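Jellgate Community > Privacy and Data Requests

Opt-out confirmed but face templates still returned by export
Posted by Sowmya Murthy, 18 May 2020

I manage member accounts for a climbing gym with two entrances. Both use Jellgate readers with the face match option turned on. One of our members withdrew consent for face match and asked for written confirmation that the biometric data was gone. I followed the documented steps: Members, Consent, Withdraw, then Confirm. The status changed to "Withdrawn" and the reader at the front entrance now asks that member for a card.

Before writing the confirmation I ran a full export to check. The export has a folder called templates, and the member's ID is still in it, with two files. I then compared the whole folder against the consent list. There are 381 template entries for members whose status is either Withdrawn or Never Given. The Never Given group worries me more, as those people should not have been enrolled at all.

Things I have tried:
Withdrawing a second time (the button is grayed out).
Restarting the sync service.
Logging in as the account owner and not as a site manager. Same result.

Photo retention is set to "Delete on withdrawal" and the profile photos are in fact gone. It is only the templates. Does withdrawal delete the template or just stop the reader from using it? And is there a supported way to purge them without deleting the member record, which we need for billing?

Jagadeesh Arumugam

Withdrawal stops matching. It does not delete the template. These are two separate settings and the names do not help.

Photo retention covers the source image. Template retention is under Site, Storage, Derived Data, and it is only visible if your role has the Data Officer permission. Account owner does not include that permission by default. You have to assign it to yourself, log out and log back in. The default for template retention is "Keep until member record is deleted", which matches what you are seeing.

To purge:
Assign Data Officer.
Set template retention to "Delete when consent is not active".
Run Rebuild Index on each reader. The server copy is removed by the nightly job, but the readers hold a local copy and do not drop it until the index is rebuilt.
Export again and compare.

Do the readers one at a time. During a rebuild the reader falls back to card only, and with both entrances down for face match you will get a line at the desk.

On the Never Given entries: check whether your member list was imported from another system. If the import file had a photo column and "Enroll on import" was ticked, every row with a usable photo got a template regardless of consent status. We had this after moving from Berklow. The import log will show it as "enrolled (auto)". Keep a copy of that log before you change anything, because the purge also trims it.

For the member who asked in writing, do not send the confirmation until the second export is clean. Check your backups too. A template in a backup is still a template, and your letter should state when the backups expire. Whether the Never Given group has to be notified depends on your state. Illinois has its own statute on this and the consent has to be in writing before collection. That part needs a lawyer and I am not one.

Lahcen Ashour

just delete the members and add them again with no photo, takes 2 minutes each. thats what we did

Sowmya Murthy

Update. Data Officer was the missing piece, thank you Jagadeesh. The import log does show "enrolled (auto)" for the Never Given group. Retention is changed and the front entrance reader has been rebuilt. The rear one is still to do. I have saved the log and passed it to our attorney.

Lahcen, deleting the records would break the billing history, so that is not an option for us.

Thread status: Answered
Filed under: consent, templates, export, retention
Next thread in Community: Off-topic, posted by Estela Orellana
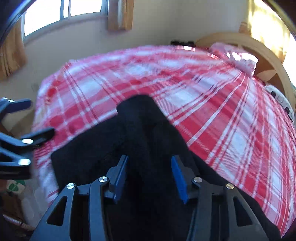
Black on red plaid.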